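Equipment planning for textile-handling robots

Equipment planning for textile-handling robots is the process by which a laundry, garment sorter or training workshop decides what to buy, in what order and with what money, before robots are put to work on cloth. It covers the arms and grippers, the work surfaces, cabling and spare parts, and the staff hours needed to keep them running.

Background

Cloth is harder to budget for than boxes or bottles. A shirt changes shape each time it is lifted, and a gripper that manages a towel may fail on a thin sports jersey. Early plans often put most of the money into the arm and left little for fingertips, cameras and trial time. Later practice, including that followed at the Florkwood garment centre, treats the gripper and the trial period as separate lines in the budget.

Main cost items

The arm is usually the largest single purchase. Grippers are bought in pairs or sets so that a worn finger does not stop work. Fingers that taper to a narrow tip are favoured for picking up a hem or corner, while wide pads are kept for heavier pieces. Cameras mounted near the wrist add to the cost of cabling, which must bend with the arm and is replaced on a schedule.

Tables are often overlooked. Height, finish and colour all affect how easily a garment is picked up, and a change of table after installation can mean repeating the trials. At Florkwood, $3000 was set aside for tables and fixings, and a further $400 for replacement fingertips in the first year.

Trial period

Most plans call for a trial before the final order is placed. The Vadenell method, named for the workshop where it was first written down, uses 100 garments of mixed weight and weave. Each is picked up by a corner, moved and released, and the result is recorded. Suppliers may lend equipment for the trial, although the buyer normally pays for freight and insurance. Florkwood's trial ran through April and took up almost 40 hours of staff time, a cost that had been left out of the first draft of its budget.

Criticism

The method has been questioned for favouring light fabrics and for saying little about repairs after the warranty ends. A revised version prepared by Agyeman, a planning firm, adds a line for service visits and asks buyers to state how long parts will remain available. 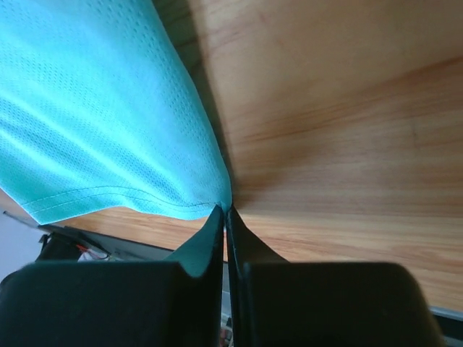 Ilona Kun has argued that the service line should come first in any such budget, and that a centre unable to pay for two years of visits should lease its equipment and put off buying.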